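Stillgate Hall Dining Room to Change Tableware Service in December

Stirkow College will introduce a new tableware service in the Stillgate Hall dining room in December, replacing the disposable plates and cups that have been in use there since the kitchen was renovated. The change applies to all meals served in the hall, including weekend brunch and the late supper offered during examinations.

The college has purchased 400 place settings from Lebrun, a supplier of institutional dinnerware. Each setting consists of a large round dinner plate, a side plate, a bowl and a cup. The dinner plates are white. Cups have been ordered in several colors so that the cups used for hot drinks can be told apart from those kept at the water stations.

Dining Services tested the new service over a period of 4 weeks in the smaller of the two dining areas at Stillgate Hall. Students who took part were asked to complete a short survey, and 63 percent of those who replied said they preferred the reusable settings to the disposable ones. The most frequent complaint concerned the return counter, where lines formed shortly after noon. A second return counter will be opened on the courtyard side before the new service begins.

Under the new arrangement, diners will be asked to clear their own places. Food scraps and napkins go into the bins beside the counter, and plates should be stacked by size. Cups are to be placed on their sides in the racks provided — not stacked inside one another, as the cups used in the trial tended to stick together and had to be separated by hand before washing.

Tableware may not be taken out of the hall. Students who need to carry a meal to class or to work may still request a covered container at the register, and the deposit of 2 dollars will be refunded when the container is returned. Residents of Troravano House, who share the dining room, are covered by the same rules.

The dining room will close after lunch on the day before the change so that the shelves and serving stations can be rearranged. Supper that evening will be served in the Troravano House common room, beginning at 5:30 p.m. Regular hours will resume with breakfast the next morning.

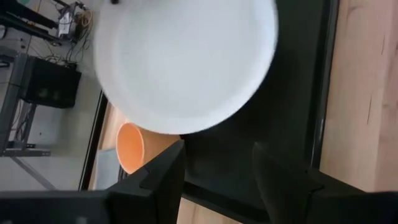 Questions about the new service, including requests for lighter plates or cups with handles, may be directed to the Dining Services office on the ground floor of Stillgate Hall.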